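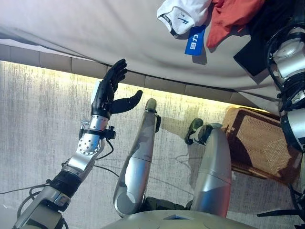 Chapter 8
Reading Still Water

Most of us learn to fish on a river, where the current does half the thinking. It tells you where a bass will sit and which way it will face. Then one day a friend invites you out to a lake, and you stand on the bank wondering where on earth to begin!

My own first lake was Uvstead, which covers 103 acres and looked to me like the ocean. Danica Hodžić had fished it for 15 years, and she let me cast at nothing in particular for most of a morning before she walked over and asked what I saw. Water, I said. She told me to look at the land instead (the hills, the gullies, the long gravel point by the boat ramp) and to imagine it all carrying on under the surface, just as it does above.

I have been grateful for that bit of advice ever since, and this chapter is really an attempt to pass it along. We will start with points and drop-offs, move on to weed beds, and spend a good while on wind, a subject beginners tend to skip and then come back to later with some regret.

Before you read further, find a depth map of a lake near you and keep it handy, along with a pencil. You will be marking it up in the first exercise.

8.1 Points and Drop-offs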